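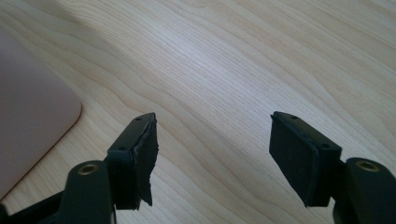 How long should the second coat of Torkel oil wait after the first? Overnight in a heated room, and a full day if the room is damp.

On Friday Khurram Rind wrote:
> I put Torkel on a pine shelf in April and it still feels tacky.
> One coat, wiped on with a rag, no hardener. The can says 10 hours.
> Should I sand it back or wait?

Don't sand yet. Sanding a tacky oil film clogs the paper and pushes the residue into the grain. Wipe the shelf with mineral spirits on a lint-free cloth, turn the cloth often, then leave the shelf alone for a few days. If a fingernail still marks it, scrape first and sand after.

The 10 hours on the can assumes a thin coat with the excess buffed off. Most tacky shelves I have dealt with had too much oil left on the surface — drying time had little to do with it.
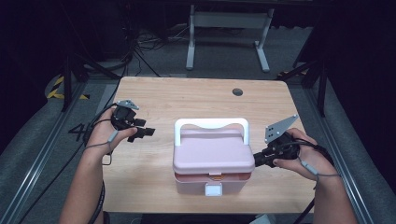 Pink storage box with a white handle, on the table.

Carkinine hardener does shorten the cure. Mix it by weight, 3 parts to 100 of oil, and only as much as you can spread in one session. The Cheema leaflet gives 17 as the upper limit for humidity trouble, but it never states the unit, so I ignore it. 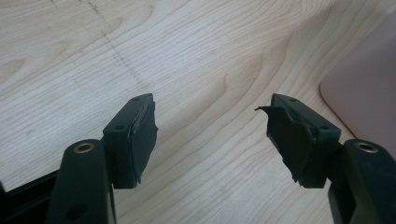
Pine also bleeds resin at the knots, and no amount of waiting fixes that. Check whether the tacky spots line up with knots. If they do, seal them with shellac before you recoat. Send the list a note on which it was, and the room temperature if you have it. Rags go flat outdoors to dry, as always.

--
Trornex finishing list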